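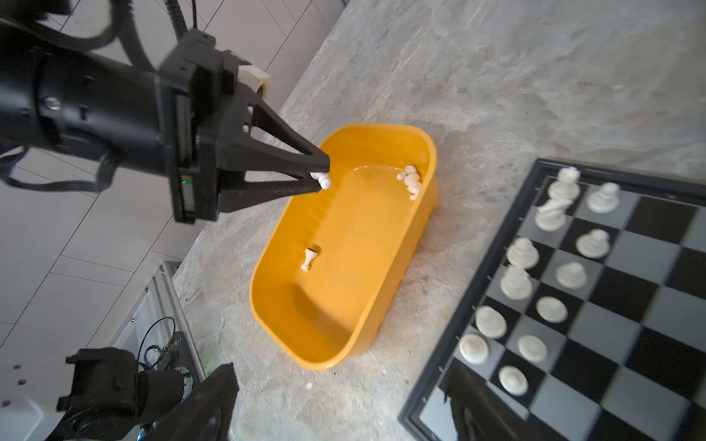 White pawn held over the yellow tub.

Home Weatherization Rebates in Stekivville: Who Uses Them and Who Does Not
Term project report
Povilas Navickas
October 19, 2019

1. Background

The city of Stekivville adopted a local climate plan that covers city buildings, transportation, and homes. The section on homes is the shortest. It relies mostly on one measure, a rebate for sealing and insulating older houses, run through the city utility office under the name Huvau. A household buys approved materials, mails in the receipts with a form, and gets a credit of up to $50 on a later utility bill.

The rebate is small compared with the cost of a full insulation job. It is meant for door sweeps, weatherstripping, caulk, pipe wrap, and attic hatch covers. The plan assumes that many small jobs will add up to a useful cut in heating fuel. My project looked at whether the people living in the oldest houses are the ones applying.

2. Questions

I wanted to know which neighborhoods the applications came from, and why people who could apply did not. I also planned to estimate fuel savings, but dropped that part when I learned that the utility office could not share billing data by address, even with the names removed.

3. Method

The utility office gave me a summary of applications by neighborhood for the program's first full heating season. I compared it with the year-built column in the county property records, which are public. I then mailed a one-page survey to 400 addresses, split evenly between Drerholm and Arancibia. Drerholm is mostly rental housing near the old rail yard. Arancibia is newer and mostly owner-occupied. The surveys went out in June with return envelopes. 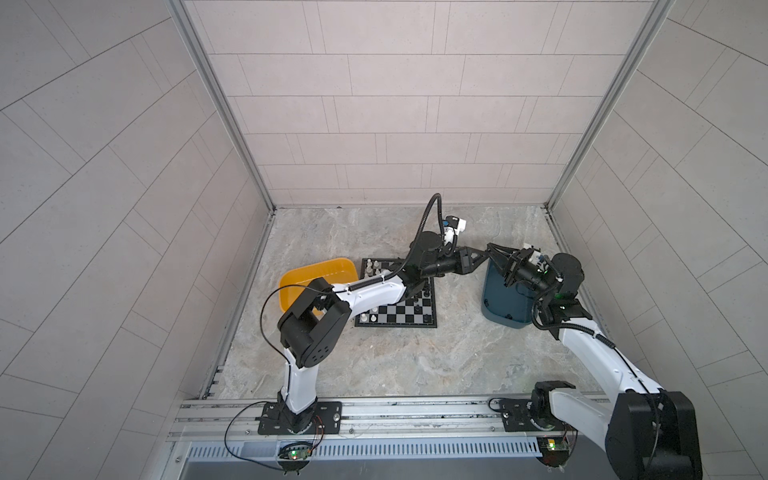
The survey asked whether the person rented or owned, how the home was heated, whether they had heard of the rebate, and if so what they thought of it. There was space at the bottom for comments. I left out income because my advisor thought it would lower the response rate. I now think a question with broad ranges would have been worth the risk.

I also interviewed 2 landlords who own several buildings in Drerholm. Both asked that I not use their names.

4. Results

Applications came mainly from Arancibia, even though its houses are on average much newer. Most Drerholm residents who answered had not heard of the rebate. Those who had heard of it usually learned from a neighbor and not from the insert that comes with the utility bill. Many renters never see the insert. Their heat is included in the rent and the bill goes to the landlord.

That billing arrangement turned out to matter in another way as well. The credit is applied to the utility account. A renter who buys weatherstripping and does not hold the account gets nothing back, and the form does not say this until the second page.
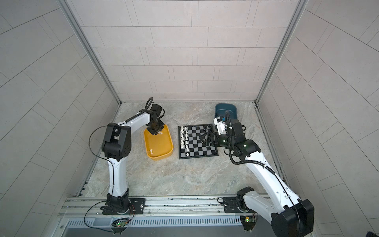

Two arms in the tiled enclosure, each mounted on the front rail.

The landlords gave different answers. One had applied for every building and said the paperwork took longer than the work. The other had not applied and said a $50 credit was too little to bother with for a building of 10 units, where the limit is per account and not per apartment.

Comments from homeowners were mostly positive. Several asked for window film to be added to the approved list.

5. Limits of the study

More surveys came back from Arancibia than from Drerholm, so the Drerholm results are weaker. The survey was printed in English only. People who cared about the subject were probably more likely to answer. The property records show when a house was built but not whether it has been insulated since then.

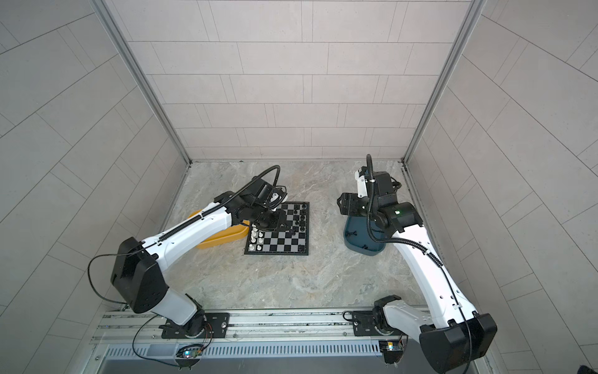 The arms working over the chessboard.

6. Recommendations

The city should let renters receive the rebate as a check. It should set the limit per apartment in buildings where one account serves several units. The rule about account holders belongs on the first page of the form. Notices could be posted in laundry rooms and at the Drerholm branch library, where people who do not get the bill might see them.

I sent a copy of these recommendations to the utility office. They replied that the form is due to be reprinted and that the change to the first page could be made then. Changing the limit would need a vote by the city council.

Appendix A: Survey form
Appendix B: Applications by neighborhood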